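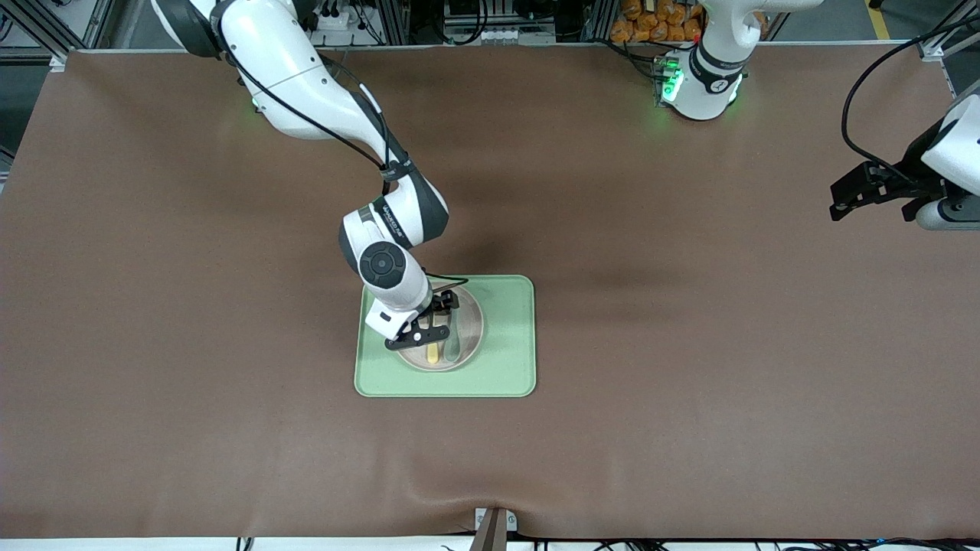 JORSKA, December — Two robot arms now set trays at the Stimo meal packing site here, and the people who used to do it are still working out what their shifts look like.

The arms share one table with a brown mat. Tray goes down, bowl goes in the tray, utensils go in the bowl. Trays are pale green, bowls beige. Same job a crew of five did by hand until this fall.

Two of the five have moved to the diet checking desk, where every tray gets matched to a name before it leaves. One went to deliveries. The other two stay at the table as line minders — they load bowls, clear jams and stop the arms when a spoon lands wrong.

"My wrists feel better, my head is more tired," said Hsiu-ying Hsieh, a minder on the early shift. "Before, I could talk to whoever was next to me. Now I watch."

Stimo runs the arms with software called Clurar. Site manager Vilhjálmur Kirkegaard said the table turned out 1,302 trays in its best week so far. That's still below the old crew's usual pace, he said, and hand packing comes back whenever orders pile up. Spoons are the slow part. They slide around in the bowl and the gripper has to try again.

No layoffs, according to Kirkegaard. Pay for minders went up a grade after talks that dragged on most of the summer. Hours did not change, but the start did: 5 a.m. now, so the arms can be checked before the first orders come in.

Consolacion Navarro, who speaks for the packing staff, wants the training written into contracts. So far it has been a morning with a technician and a binder. "People are learning teh stop button and not much else," she said. She has also asked for minders to swap out more often during a shift, as staring at the same table gets to you.

Kirkegaard said a longer course is being put together, no date yet. A second table is planned for the soup side, were roughly 200 bowls go out each lunch. Staff there meet with managers later this month.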